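## 6. Comparing Gripper Tips Before You Commit to One

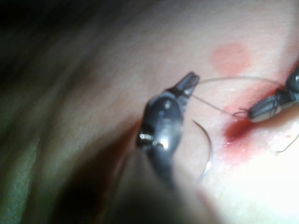
*Fig. 6-1. Wrist camera view during a suture trial. Left gripper with jaws slightly open, right instrument closed, thread between them.*

The Kurnex controller will drive two families of small-jaw instrument: the Clostari tips that came in the box, and the Kuroda tips you may have bought after reading the Clostari price list. Both fit the same wrist. They don't behave the same way with thread, and this section helps you find that out on the bench.

Set aside a morning. The procedure takes 30 minutes on paper, and the paper was written by someone who had done it many times before.

### 6.1 Before you start

You will need:

- One matched pair of tips from each family
- A practice pad, the firmer of the two supplied
- Curved needles and suture thread, all from the same packet
- The Stivstead wrist camera, mounted and focused as in Section 4
- A log sheet, or the back of something you won't throw away

**Note:** Do not mix families in one run. The controller allows it, in the way a kitchen drawer allows you to store batteries next to forks.

**Caution:** Tips are rated for 2,000 full open-and-close cycles. The controller keeps the tally for each tip by serial number. If you swap tips with the power on, it will keep the tally for the wrong one and be very sure of itself.

### 6.2 Mounting and zeroing

1. Power down both arms and wait for the wrist brakes to click.
2. Fit the first pair of tips. Push until the collar seats, then turn it clockwise to the stop. Finger force only.
3. Power up and select **Tools > Tips > Identify**. Check that the serial numbers on screen match the ones on your bench.
4. Open and close each jaw fully from the menu. Watch for one blade leading the other. A small lead is normal on Kuroda tips.
5. Run **Zero Grip** on the left arm, then on the right. Keep your hands, sleeves and coffee out of the work area.
6. Save the profile under a name you'll recognize next week. "Test" and "Test new" are already taken on most systems we visit.

### 6.3 Checking the camera view

The wrist camera sits close to the tool, so the nearer part of the shaft will always be large and soft in the picture. Leave the focus alone if the jaws themselves are sharp. Chasing the shaft will cost you the tips, which are the part you need.

1. Bring both tips toward the middle of the view until they face each other across a small gap.
2. Look at the surface behind them. Strong glare, like the pale corner at lower right in Fig. 6-1, hides thin thread very well.
3. Lower the lamp level one step at a time until you can follow a loose tail of thread through the bright area.
4. Stop before the opposite corner goes fully black. Some shadow is fine, and you will probably have to settle for a compromise.

**Note:** Glossy wrist housings throw highlights of their own. If you use automatic tip tracking, add those spots to the mask list, or the software may decide that a screw head is a jaw and follow it with great loyalty.

### 6.4 The thread handoff trial

1. Load the thread and needle by hand with both arms in **Hold**.
2. Set grip force to 30 percent on both arms.
3. Take the thread in the left jaws and lay a small loop over the right tips.
4. Close the right jaws, open the left, and draw back slowly. Log whether the thread held, slid or dropped.
5. Return to the start position and repeat until you have 100 handoffs for each family. We know. Put some music on.
6. Look over the jaw faces under a magnifier and log any wear or fuzz caught in the teeth.

**Caution:** Keep the needle in view at all times. A curved needle that leaves the picture is still attached to a moving arm — press **Stop** first and go looking second.

### 6.5 Reading your results

Compare drops first, then slides. In our own bench runs, Clostari tips slid less on fine thread and Kuroda tips let go more cleanly, so the better choice depends on which habit annoys you more. If both families drop thread at around the same rate, suspect the grip zero and repeat Section 6.2 before ordering anything.

Results carry over only to thread of the same size. If you change thread, run the trial again with a fresh log sheet and keep the old one with the tip profile.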